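Mar 14, 2018

Smoked mussel trial, batch 2. Mussels are rope-grown, from the Mikstead beds, same supplier as the first batch. Collected early, debearded and scrubbed at the bench. Gapers that did not close when tapped were thrown out, as were two with cracked shells.

Steamed in the wide pan with no added salt. Liquor strained through cloth and kept. Meats picked while warm, then brined in 200 g salt to 2 litres water plus the strained liquor. Last time the brine was made with plain water and the flavour was thin.

Racked to dry until tacky, then into the Engström smoker over beech dust. Cabinet held at 40 °C for the first stage. The probe on the lower shelf reads higher than the one by the door, so trays were swapped at the halfway mark. Heat raised for the second stage. Out at 1615.

Texture better than batch 1, firm at the edge, no rubberiness. Colour uneven on the top tray, probably from overloading. Salt about right for eating on bread, slightly too much on its own. Orkstead festival stall wants small portions on toast, so leave the brine as it is and test again with their bread.

Oil: half the batch under rapeseed, half under the Hunero olive oil. Both jars in the fridge, labelled. Taste side by side before deciding. Not to be treated as shelf-stable.
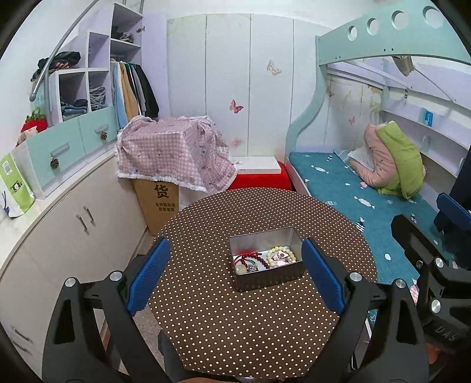
Open tin with bead bracelets, on the round table.

To do:
- fewer meats per tray
- check door seal on smoker
- ask Mikstead about meat yield in August, after spawning
- order beech dust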